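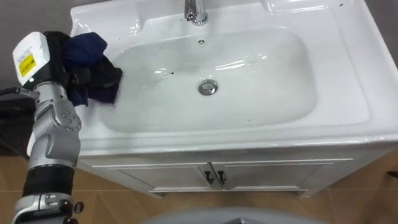
How Does a Robot Learn to Wipe a Sink?

Science for Young Readers
June 24, 2021

You have probably wiped a sink before. You grab a cloth, push it around, and stop when the sink looks clean. It takes a minute or two and you can think about something else while you do it.

For a robot, this is a hard job. A team of researchers at a lab called Drulent wanted to find out why, and whether a robot could learn to do it better. The team is led by Sneha Nigam. She has worked with robot arms for 12 years.

Why is wiping so hard?

Think about what a robot in a car factory does. It picks up the same part from the same place and puts it in the same spot, all day long. The part is stiff. It never changes shape.

A cloth changes shape all the time. When you pick it up, it folds and droops. When you push it, it bunches up. Two cloths held together can slide against each other. The robot can't know ahead of time just where every fold will be.

A sink is tricky too. A table is flat, so a robot can move its hand back and forth at one height. The bowl of a sink has sloping walls, rounded corners, and a drain. There is a faucet to steer around. The white surface is shiny, and shiny things confuse robot cameras. A bright streak of light can look like a spot of soap, and a small dark speck may be the only real dirt there is.

Then there is pushing. If the robot pushes too lightly, the cloth skims over the dirt. If it pushes too hard, the arm may stop itself to stay safe.

Two ways to teach a robot

The old way is to write out every move. Go left this far. Go down this far. Turn the wrist. The Drulent team tried this first. Trilok Bhatt wrote the program. "It worked on one sink," he says. "Then we moved the robot a little to the side, and it wiped the air."

The second way is called learning from demonstration. A demonstration is when you show somebody how to do something. A person guides the robot's arms through the job while a computer saves what the cameras see and how each joint moves. A joint is a place where the arm bends, like your elbow or wrist.

The person does the job again and again. Each time, something is a bit different. The cloth is crumpled another way, or the robot stands in a new place. The computer then looks through all of the demonstrations for patterns. When the camera sees the cloth here and the wall of the basin there, what did the arm do next?

The program that comes out of this is called a policy. That's a word you may have heard for a rule at school. In robotics, it means the part that decides what the robot does next, based on what it senses.

What the team did

The researchers collected 2,000 demonstrations. Lauri Suominen and Deepak Uniyal guided the robot for most of them. Deepak says the corners took the most practice. "You want to swing your whole arm around, the way you would at home. The robot's elbow bumps the cabinet if you do that."

They used dark cloths, which are easy for a camera to tell apart from a white sink.

The team made two policies from the same demonstrations. The first one used only the cameras. The second used the cameras and also a sense of force, which means how hard the arm is pushing. The arm works this out from how hard its motors have to work.

Next came the test. Each policy got 32 tries. Before each try, Joni Rautiainen put small marks on the sink in places the robot had not been told about. A try was a success if all the marks were gone when the robot stopped.

What they found

The policy that used force did better. It did especially well on the sloping walls, where a camera has trouble telling if a cloth is touching the surface or is just above it. The camera-only policy often left marks there.

Both policies had trouble behind the faucet. The robot's hand is bigger than a person's hand, and there isn't much room. The force policy also made a mistake the team did not expect. Three times, it wiped a clean spot over and over and never moved on. The researchers think it saw a reflection and took it for a mark.

What they don't know yet

All of the tests were done on one kind of sink. The team can't say if the robot would do as well on a steel kitchen sink or a very small one. They also don't know if they needed so many demonstrations. Sneha Nigam wants to repeat the work with fewer and see when the results start to get worse.

The robot is slow as well. A child with a cloth would finish long before it did.

Try it yourself

You need a bowl, a washcloth, a washable marker, and a helper.

Draw a few small marks on the inside of the bowl. Wet the cloth. Close your eyes and try to wipe off the marks while your helper tells you where to move. Then open your eyes and try again, holding the cloth with kitchen tongs.

Which way was harder? Could you feel the bowl through the tongs? Write down what happened, and wash the bowl when you are done.

Words to know

Basin: the bowl part of a sink.
Demonstration: showing how a job is done.
Force: a push or a pull.
Joint: a place where an arm bends or turns.
Policy: the part of a robot's program that picks its next move.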